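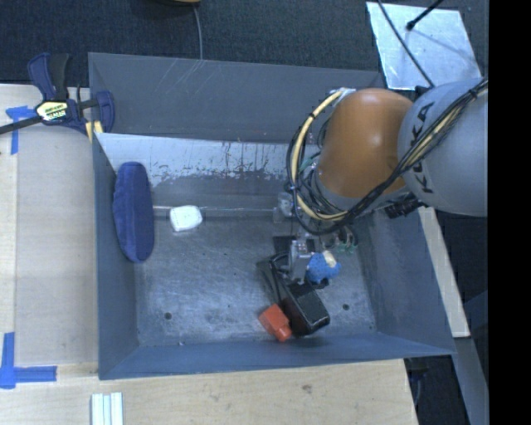 Section 2: Setting Up Your Ladefoged Dehumidifier

I've put this model in three basements now (mine was the worst!), so I'll walk you through it the way I do it.

1. Stand the unit upright and leave it for 2 hours before you plug it in.

2. Pick a spot with 30 inches clear in front. I like the middle of a wall, near the floor drain if you've got one.

3. Slide the tank in until it clicks. Mine needs a little shove on the left side.

4. Plug it straight into the wall and set the dial to 35.

Caution: No extension cords, please. And switch it off before you pull the tank.

Note: If you'd like to skip the emptying, screw a garden hose onto the back port and run it downhill to the drain. Maureen Cheetham told me to add a rubber washer there, and I've used one ever since.

5. Close the windows and let it run overnight. Rinse the filter in April, before the muggy weather starts.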